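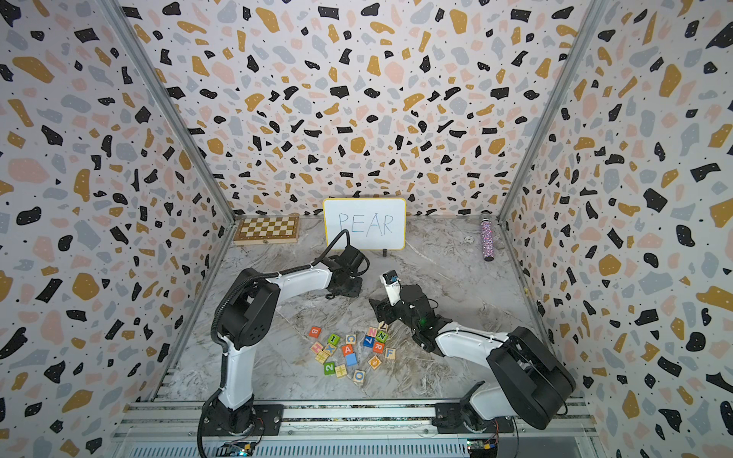
Terrazzo print on the walls, marble look on the floor, and a little yellow-framed whiteboard at the back.

Small Whiteboards, Big Help: Tips for a Tidy Work Corner
April 3, 2020

I have become a complete convert to the small whiteboard. The big ones take over a wall and then fill up with things you stopped reading in December, but a little one can stand at the back of a worktop and carry a single word. PEAR, say. One word in capitals and you'll spot it every time you walk past!

Keeping the board clean

Wipe it the same day if you can. Marker that has sat for weeks goes stubborn, and blue and red seem to be the worst for it (green comes off beautifully, I've no idea why). For old marks, scribble over the top with a fresh dry-wipe pen and rub it off straight away with a soft cloth. It feels completely wrong the first time you do it. If there's still a shadow, a dab of surgical spirit on cotton wool will usually shift it, but keep it off a painted or coloured frame.

Kitchen roll is too scratchy for the surface. Cut up an old T-shirt, it makes a whole stack of cloths.

Store your pens lying flat. Stood on end with the nib up they go faint long before they're empty.

Standing it up

A board propped against a wall will creep forwards on a shiny floor or worktop. Two blobs of reusable putty under the bottom edge stop it, or a strip of non-slip drawer liner cut slightly narrower than the frame so it doesn't show. I bought a roll of the Grerkari liner, 300 cm long, and I'm still using it for everything: under chopping boards, behind books, inside the cutlery drawer.

Patterned walls

I love a speckled wallpaper in a small space. Black, mustard, pale pink and grey on white sounds like a lot, but it hides little knocks and smudges far better than plain white does, and you can pick one of the colours out for your bits and pieces. A yellow frame against mustard flecks looks planned even when it was just the one in the shop!

When you're papering into a corner, don't try to wrap a full width round it. Cut the strip so it turns the corner by 3 cm, then overlap the next piece and trim. If you have a metal post or trim down the seam, life gets easier still, as it covers the cut edge. Save the offcuts for patching.

Marble-look flooring

Warm water, a small squirt of washing-up liquid, a well-wrung mop. Go over it again with clean water or you'll get a film that shows up in low sun. No cream cleaner, and no steam mop unless the maker says so.

Games and odds and ends

A folding chessboard is a lovely thing to leave out, and closed up it takes hardly any room at the back against the wall. Dust wooden ones with a dry cloth and keep them away from radiators, which can warp the halves so they never quite meet again. A drop of oil on the hinges once a year is plenty.

For glittery things, use a barely damp cloth and dab. Rubbing takes the sparkle off and then you find it in the butter.

Loose caps and lids get a saucer of their own in our house. Empty it every couple of weeks, and if a lid hasn't found its partner by the second go, out it goes.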